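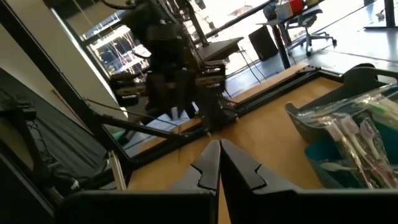

Chapter 7. Picking Up a Spoon

Eilif Ljungberg
5 Jun 2023

If you have worked your way through the first half of this book in order (and I know perfectly well that many of you haven't, and are welcome here anyway), you now have an arm that goes where you send it. You can home it, jog it, read its joint angles, and stop it in a hurry. You have written a short program that traces a square in the air, and you have probably shown that square to a parent or a roommate who was polite about it. Now we are going to ask the arm to touch something, and I'm afraid the politeness ends there, because the world pushes back.

The object we are going to pick up is a spoon. It is wrapped in clear plastic, it lies in a bin with other things, and we would like it to end up in a different container without being dropped on the way. When I first proposed this as a term project to the robotics club at Grollcombe, a good half of the room looked insulted. They had come in hoping to build something that played table tennis. I told them we could talk about table tennis as soon as the spoon was done, and they went off quite cheerfully to finish it by the weekend. That was in February. We were still at it when the tulips were over, and by then I had stopped hearing about table tennis altogether.

I tell you this partly so that you'll be kind to yourself. The spoon is a small job in a kitchen and a long one on a robot bench, and the whole of this chapter is an attempt to take you slowly through the gap between the two.

7.1 What you will be able to do

By the end of the chapter you should be able to describe a pick as a series of stages, and say in which stage a failed attempt went wrong. You should be able to choose a place to grip an object whose shape you know only partly. You will have recorded a set of attempts by hand guidance, labeled them, and looked at them with a critical eye. Finally, you'll have written a one-page report that a person outside your team could follow, and this last item is worth as much of your grade as the other three, so please don't leave it for the bus.

You will need an arm with a two-finger gripper, a table it can reach across, two containers that don't match, and a handful of wrapped utensils. Plastic ones are fine. Buy them wrapped and leave them wrapped. Every year a team unwraps theirs to make life easier, and they do finish early, and then they have nothing to write in the report.

7.2 Why the wrapping matters

Take a wrapped spoon over to a window and turn it slowly in your hand. You'll see bright streaks that slide along the plastic as you turn it, and if you look away from the spoon and attend only to the streaks, you will notice that they tell you very little about where the spoon is. They tell you where the window is. Your own eyes sort this out so quickly that you may have trouble seeing the problem at all, so give it a minute or two. A camera has no such habit. To a camera, a bright streak is simply the brightest thing around, and a program that goes looking for edges will find a lovely crisp edge right there, on a part of the wrapping that you couldn't pinch if you tried.

Then there is the matter of touch. The wrapper extends past the utensil at the ends, sometimes by a good bit, and it is soft and rather slippery. Close the fingers on the wrapper alone and you may well lift the whole thing, which feels like a success until the spoon swings like a pendulum and lands across the rim. Close them on the handle through the wrapper and you have a firm hold on something that can still slide inside its sleeve. My students took to calling the first of these a "tea bag" and the second a "sock," and I have used both words in earnest ever since – you will find them in the exercises, so you may as well learn them now.

7.3 The stages of a pick

We will divide every attempt into four stages. You are free to invent your own division later on, but for this chapter please use mine, so that your team's notes can be compared with the next team's.

Approach. The arm moves from its resting place to a point a hand's breadth above the object, with the fingers open. Nothing has been touched. Most people rush this stage in their programs and regret it, since a slightly crooked approach makes every later stage harder.

Descend. The fingers go down on either side of the chosen grip point. When the object is lying in a bin, the rim of the bin is part of the problem too, and a gripper has width. A great many first programs think only of the fingertips and forget the big square housings behind them. Sit down so that your eyes are level with the rim and watch one descent from there before you let the arm do it at full speed.

Close and lift. The fingers come together, and the arm rises. I have put these in one stage because they fail together. A poor grip generally looks fine until the object has to bear its own weight, so in your notes record what happened during the lift as well as how the closing looked.

Carry and release. The arm crosses to the second container, lowers a little, and opens. Opening is harder than it sounds. Thin plastic likes to cling, and a fork that was let go of perfectly well may ride back up with one finger and fall on the table a second later, to the delight of anyone passing.

7.4 Setting up the table

Clear the part of the table that the arm can reach, and then put back only what you need. Set one container where the arm reaches comfortably, and the other a short distance away, leaving enough space between them for the gripper to come down without brushing either. Containers of different colors are a great help when you are looking back over recordings late in the evening. A basket with a raised handle makes an excellent second container for a team that is ready for some trouble: the handle is one more thing to carry over or around, and you will learn more from it in an afternoon than from any diagram of mine.

Pay attention to the sun. Our own bench was in the Nygård room, on the bright side of the building, and for weeks we had a program that worked beautifully in the evening and behaved like a sleepwalker before lunch. The team changed the gripper pads. They changed the speed. They rewrote the grip-point routine from the first line, with a good deal of sighing, and it was only when somebody pulled a blind down to eat a sandwich in peace that the thing started working at noon. So write down the light. A column that says "sun on table, yes or no" costs you one keystroke per attempt.

Last, agree on who has a hand near the stop button. This person does nothing else. They don't type, they don't hold the spare forks, and they don't take photos. Trade places often, as it is a dull job and a dull person at the stop button is a hazard of a different kind.

7.5 Recording your attempts

In Chapter 5 you guided the arm by hand and saved its path. You will do the same thing now, with the gripper included, and save each attempt as a separate recording. We used Stondix for this and the screens in your workbook come from it, but any program that stores joint positions, gripper opening, and camera pictures on the same clock will do.

Over the term our club recorded 653 attempts. That sounds very grand, and the students were proud of it, so I was a little sorry to be the one who suggested that we go back and watch them all. We set aside 119 of them. In some, the person guiding the arm had nudged the bin along the table with a wrist. In others the recording had been started late, so that the approach was missing, and in one unforgettable group the label said "fork" all the way down while the arm moved spoon after spoon. None of these were failed picks, please note. Failed picks are useful and we kept every one. What we threw out were attempts where the record didn't match what had happened, and I would ask you to hold firmly to that difference when it's your own long afternoon going into the trash folder.

Work in teams of up to seven. One guides, one minds the stop button, one labels, and the rest watch the stages and call them out loud. It feels silly for the first few attempts. After that it becomes rather companionable, and the labels get much better.

7.6 Before you go on

Try the following by hand, at a kitchen table, before you switch anything on.

Put a few wrapped utensils in a bowl, crossing one another. Using only your thumb and one finger, held stiff, move them one at a time to a second bowl. Which did you choose first, and what made you choose it?

Do it again with one eye closed. Note down the stage in which things got worse.

Now have a partner choose the grip point by touching it with a pencil, while you do the picking. Disagree with them at least once, and write a sentence or two about who was right.

Keep these notes. We will come back to them in the next section, where your answer to the first question turns into a few lines of code.

Comments

marlow_bench: Used the kitchen table exercise with my ninth graders on the Tutell edition of this chapter. They argued about the pencil for the entire period. Is there an answer sheet for 7.6 or do you leave it open?

Eilif Ljungberg: I leave it open, I'm afraid! But do ask them to keep the sentences, they'll want them for the code.

pdk44: The workbook has the carry stage and the release stage as two separate rows. Which should we follow?

Eilif Ljungberg: Follow the chapter, please. The workbook is older and I will get it fixed.

gripperfan: We got tea bags on almost everything with the knives. Moving the grip point toward the middle of the handle helped a lot. Now it's all socks.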